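# About Mudness

Mudness is a small pottery studio and school. Aoi Kinoshita started it with one kiln and a borrowed wheel, and we now teach four evening classes and sell our own tableware under the name Ilen.

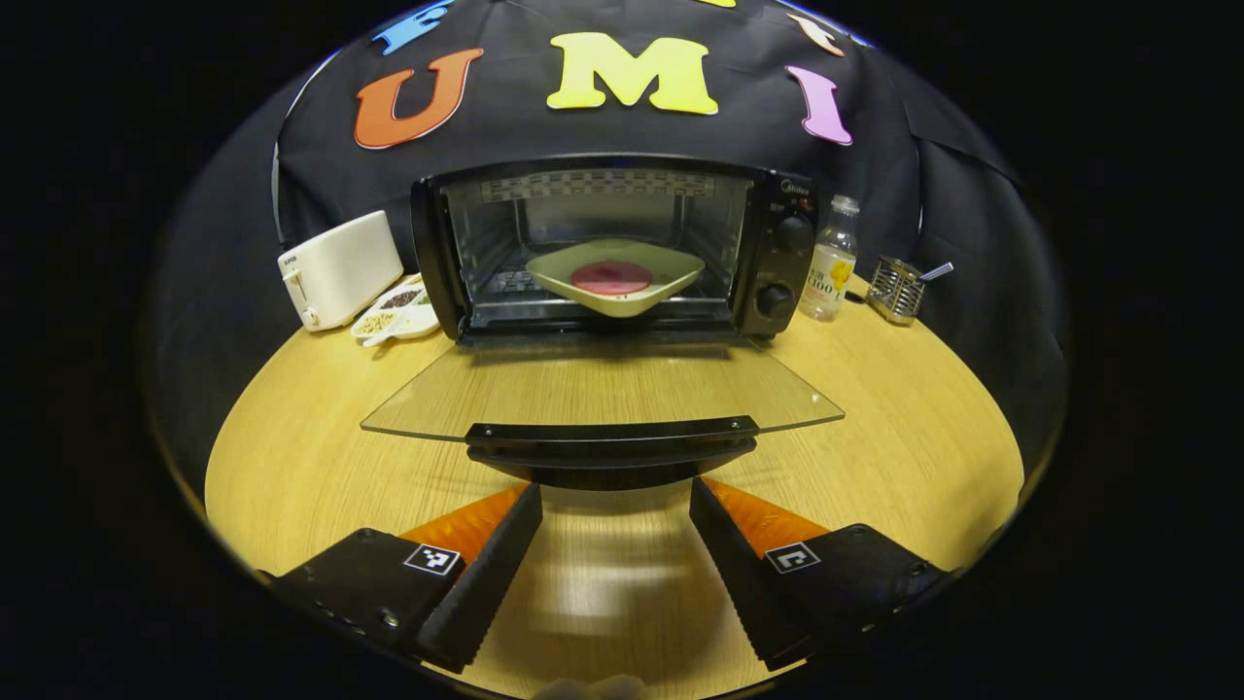

Ilen is everyday stoneware, glazed in plain colors and sold by the piece. Most of our customers buy one or two items at a time and come back when they move or something breaks. The shape we get asked about most is the square dish with raised, rounded edges, like the cream-colored one on the rack of the toaster oven. We also make bowls, mugs and a low pitcher. Last year we fired 1,941 pieces, 338 of them by students.

Clay comes from De Graaf, and we mix the glazes ourselves. Scraps go back in the bucket — we reclaim nearly all of them. 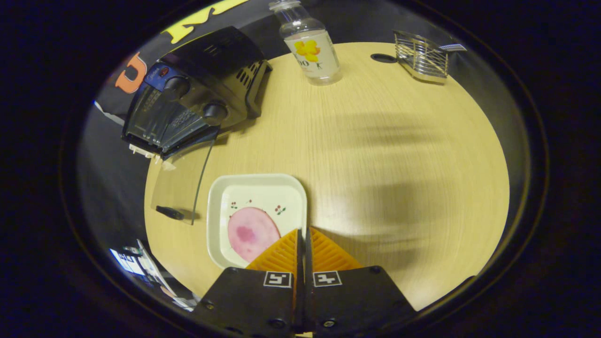 ## Classes and orders

A beginner course costs $72 and includes clay, glaze and two firings. New courses open in July. Finished work is kept on the student shelves until you pick it up.

Cafes and shops can order through Lornitora, our wholesale partner. For single pieces, write to the studio or stop by during class hours.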